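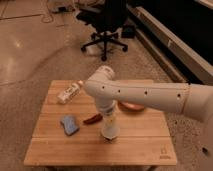
## Is the Flaltance tabletop arm kit worth $2,310 for a small teaching lab?

**aasen_lab**

I'm looking at the Flaltance kit for a room where people will learn basic pick and place. The price I was quoted is $2,310 with the gripper and the Gakiso control software. The table is extra and we'd use our own.

Things I'd like to know from people who own one:

- How does it do with small items near the tabletop? My arm from another company stops too high and grabs air.
- Can it work with mixed items, or only blocks of one size?
- Is the support any good?

My budget is $2,000 but I can stretch it if the thing lasts. I don't need speed. We'd run it maybe 3 hours a day.

**Kjell Forsberg**

I've had the kit since September and use it for the same kind of work, so I'll go in order.

Height is fine once you set the table level in Gakiso. Do this with the gripper closed and go down in small steps. The default value is for their own table and it was wrong for mine. Redo it any time you move the base, even a little.

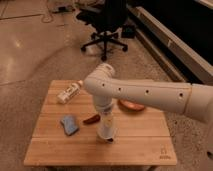
*Gripper low over the planks, with the bottle, the blue sponge and the small red-brown piece on the left side of the table.*

Mixed items are OK but you need a separate grip setting for each one. A sponge will forgive almost anything. A bottle on its side wants to roll, so go in across the body and close slowly. Shallow dishes are the hard case – you have to take them by the rim, and the angle matters more than the force.

Also think about where you put things. Anything behind the forearm is harder to see if your camera is on the front side, and I lost an afternoon to that before I moved my dish position out to the left.

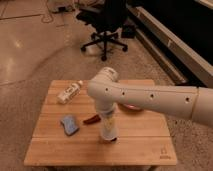 *Arm down at mid-table. Only part of the round dish shows behind it.*

Support answered me in 6 days the first time and the next day after that. The manual is thin on the gripper settings. I'd pay the price again, but ask if they will sell it without the carry case. They did that for a friend of mine and it brought the total down.

**kurlow_dan**

Had one at work, no complaints. Get the longer power cable.

**tmr_bench**

I'd disagree a little on the price. For $2,310 I expected a spare set of fingertips in the box and there wasn't one. They're a wear part if you work this close to a wood surface. Order a set with the kit, or you pay shipping twice.

The arm itself is good. Gakiso is slow to start on an older laptop but runs fine after that.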